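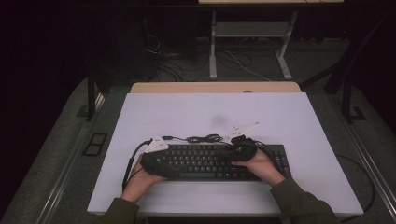 Part 2: Setting up and cleaning the keyboard

I wrote the first version of this guide in August for the people sharing desks at Renby, and I've tidied it up since after a lot of helpful moaning from Krystyna Duda (thank you, Krystyna!). It's for a full-size black keyboard, the kind with the number block on the right. If yours is one of the little Trarnico ones you can skip step 5.

Before you start

You'll want a flat board to work on, a soft brush, a dry cloth and a barely damp one. I like a big white board because crumbs and bits of fluff show up on it straight away, and when you've finished you can carry the lot to the bin and tip it. 

1. Shut the computer down properly and unplug the keyboard. Don't just let the screen go to sleep, or you'll type two pages of nonsense into somebody's spreadsheet (I have done this).

2. Lay the keyboard flat on the board with the spacebar nearest you. Leave the little feet at the back folded in for now.

3. Hold one end steady and brush along the rows with your other hand, always in the same direction. Go gently round the spacebar - it's the one that pops off most easily and it's a pain to get back on.

4. Turn the keyboard over and tap the back with your palm. Turn it back and brush again. Most of the muck comes out on this second go!

5. Do the number block and the arrow keys separately. People forget about that end completely and it's usually where the biscuit is hiding.

6. Wipe the key tops with the damp cloth, then straight away with the dry one.

CAUTION: Never spray anything onto the keys. Put it on the cloth, and wring the cloth out well. Scrubbing will also take the lettering off, and on dark grey keys the letters can be faint enough already.

7. Leave it for 30 minutes, then plug it back in and try every key in a blank document. Shift and Enter too, please.

Note: if a key sticks, go back to step 3 before you reach for a screwdriver. A replacement from the Fuvach catalogue takes ages to come, so it's worth a second try.

Setting the height

Sit with your shoulders down and rest your hands on the keys. Your wrists should be more or less straight. If they bend upwards, keep the feet folded in, and if the keyboard still feels high, raise your chair a notch - the Szulc chairs have the lever on the right.

Last changed December 2018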